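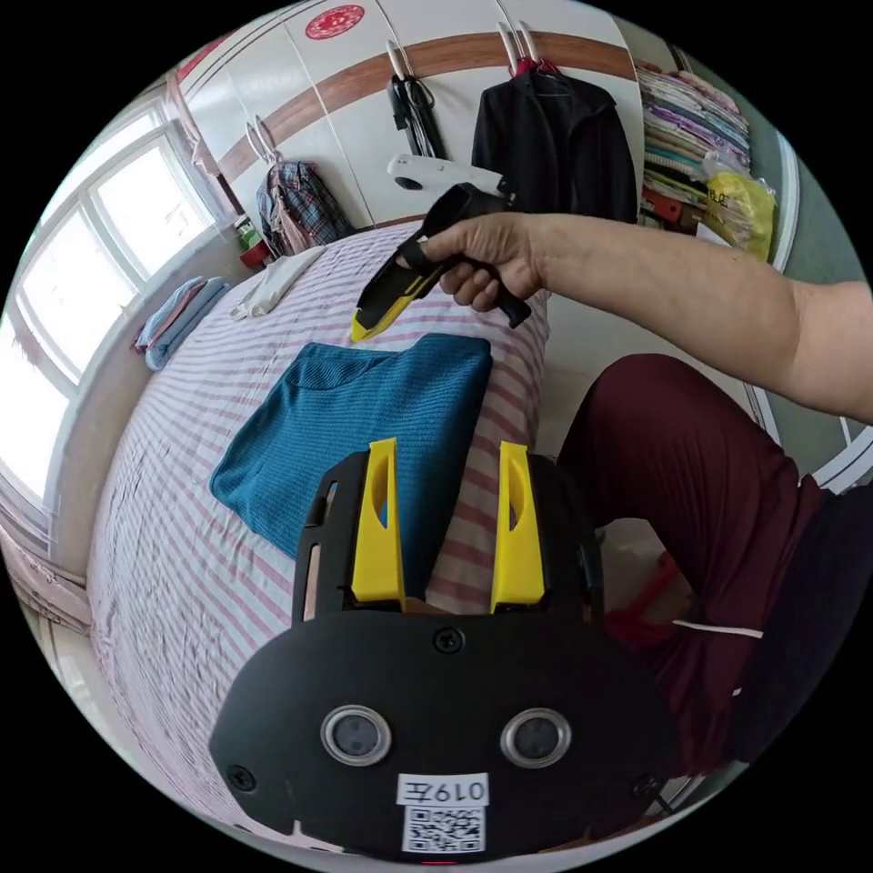 Rib knit grows in length after every wash – spin or detergent?

Laundry and Fabric Care > Knits and Wool

seamallowance
Posted Mon 9 July

I have a ribbed cardigan, cotton and wool blend, from a small label in Grostby. The care tag says hand wash cool, dry flat. I do neither exactly. It goes in a mesh bag on the delicate cycle, cold, low spin, then gets laid flat on a towel overnight. After each wash the body comes out longer and the rib is slacker at the hem. The sleeves do it too, though less.

Detergent is Drekska liquid, the regular one in the large bottle. Machine is a front loader with a delicate cycle that can't be edited apart from the spin. No softener, ever.

What I want to know is which part of the process to change first. I would like to change one thing at a time, otherwise I won't learn anything from it.

plainweave
Spin. Or the lack of it. People set the spin low to be gentle and then lift a garment that is holding a lot of water. The water hangs on the stitches and the rib opens up. In a mesh bag a short, faster spin does little harm, as the piece is pressed against the drum and isn't rubbing on anything. Agitation while wet is what damages wool. Spinning isn't agitation.

halfbobbin
Disagree, at least on the order. Check the detergent. Regular laundry liquids are usually alkaline and many have protease in them. Protease digests protein, wool is protein. I ran a strip on the Drekska regular at the dose on the cap and read 9. Their wool version read close to neutral on the same strips. A few washes won't ruin a sweater but the wool part of a blend is what gives the rib its spring. Lose that and the cotton just hangs there.

plainweave
A paper strip in a colored liquid is not much of a measurement. And enzyme damage shows up as thin spots and weak yarn. The OP describes added length. Those are different faults.

halfbobbin
I diluted it first, so color wasn't an issue. Agreed that they are different faults. My point is that loss of recovery comes before thin spots.

seamallowance
No thin spots that I can find. I held it up to a window and the fabric looks even. Elbows included.

How I lay it out normally:

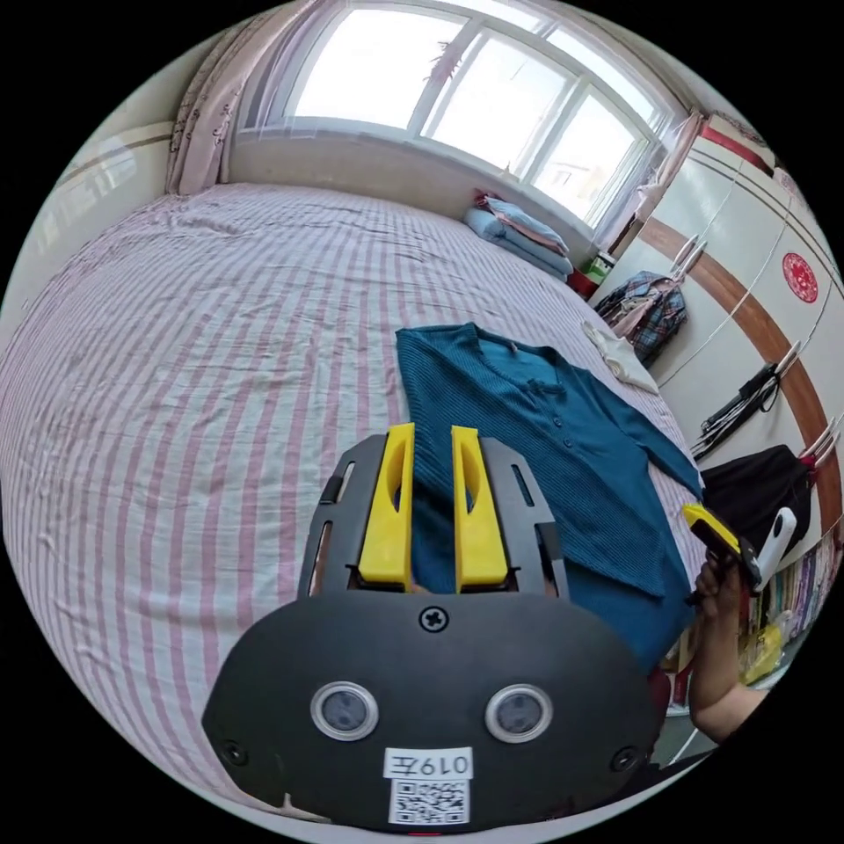
Teal cardigan on the striped sheet, collar toward the window.

The measurement I use is from the back of the neck to the hem, taken on the bed after smoothing but before any pulling. It isn't a lab but I do it the same way each time.

oxbowl
Mattress is a poor surface for measuring. It gives under your hand, and a wrinkled sheet adds to the error. Use a table or the floor with a tape taped down. The reading you get for rib depends a lot on how wide you let it sit. Rib that has relaxed to its full width reads short, and the same rib narrowed by hand reads long. Record the width at the underarm every time and half of these mysteries go away.

seamallowance
Fair. I had not been recording width. Will do both from now on.

plainweave
Good point on width. I would still do the spin first, since it costs nothing.

greywater_xu
Posting from the cotton side. I use a Xu flat dryer, the stacking mesh kind, and it made more difference to me than detergent or spin. On a towel the underside stays damp for a long time and the knit stays soft and movable until it has dried through. On mesh you get air on both faces. Support the whole piece, arms included. If a sleeve hangs over the edge it will grow, and it will take the shoulder with it.

Other thing is temperature. The label says cool but "cold" on many machines is whatever comes out of the tap. Not a problem for stretch. The problem is going the other way: I measured 105 F at the kitchen faucet for what I had been calling lukewarm, and I had been using that for hand washing wool for years. Get a thermometer.

halfbobbin
105 F by itself won't felt anything if you leave it still. Felting needs movement. Going from warm wash to cold rinse with squeezing in between is what does it.

greywater_xu
Never said it felted. I said it was not lukewarm.

oxbowl
Has anyone asked about the yarn? If it is one of the loosely twisted Kurnetti blends, they grow on everyone. There is a long thread on them in the Yarn section, nearly 3,000 replies, and most of it comes down to the gauge being too loose for the twist. You can't wash your way out of that. You can reset it each time by patting the rib in to the width you want while damp and leaving it alone.

seamallowance
Tag gives fiber content only, no mill. I'll ask the shop.

Plan as it stands:

1. Same detergent, medium spin, otherwise no change. Measure length and underarm width on the table before the wash and after drying.

2. If the length still increases, keep the medium spin and switch to the wool version of the Drekska.

3. Mesh rack last, as I would have to buy one.

plainweave
Roll it in a dry towel after the spin and press. Don't wring. Carry it in the towel to wherever it is drying.

halfbobbin
I would swap 1 and 2 but it's your cardigan. Wait a full day after it feels dry before you measure. Wool takes moisture up from the air and the hem will still be moving.

seamallowance
Noted, a full day. First wash ran this morning on medium spin. Came out a lot lighter than usual. Before the wash the underarm width was 2 inches wider than the width I had been smoothing it to on the bed, so oxbowl's explanation may cover part of this – I'll post the after numbers once it has rested.

oxbowl
That is a large difference. Measure the sleeves across as well while you are at it.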